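Section 4. Budgeting for a two-gripper sorting station

Read this before you approve a quote. The Zillari planning sheet puts one station at $2,000. Treat that as the opening price.

1. Write down the job in one sentence, with the items named. "Small produce into a tin" is a job. "General handling" is a sales term, and you will pay for it.

2. List everything the sheet leaves out. At our Felalby site the missing lines were spare finger pads, fasteners and shipping, and they added $531.

3. Price the grippers as a set of 2. If the quote shows a single unit, ask what the second one costs and get the answer in writing.

Note: The Baluyot discount applies only to orders placed in August. Do not build a budget on it.

4. Run your own trial on your own table, with a patterned cloth if that is what you use. Mix soft items with firm ones. A demo with one kind of fruit tells you very little about the next kind.

5. Log every pick, good or bad. We logged 134 before we would discuss a purchase, and we would still like more.

6. Put operator hours in the budget. Hand-held grippers need hands, and the Puswood worksheet has no line for them.

CAUTION: Do not accept a vendor's payback date unless it includes those hours. Ours did not.

CAUTION: Check the pads before each run. Stop if a pad is loose or torn.
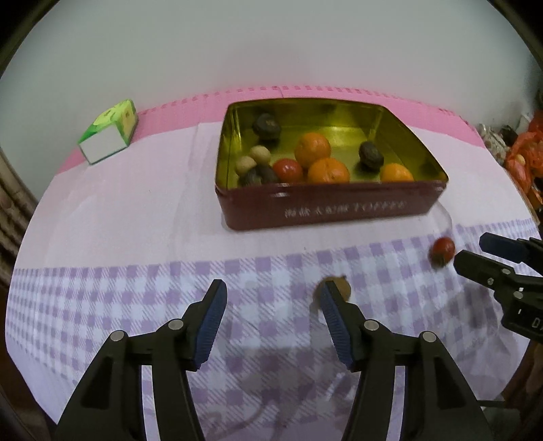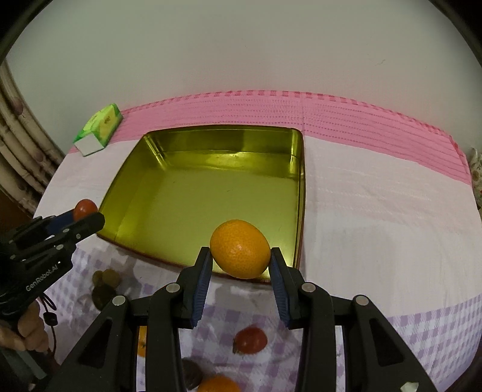

Figures 4-1 and 4-2. Trial table with two grippers, metal tin and mixed small items.

7. File the pick log with the quote and move on to Section 5, Service contracts.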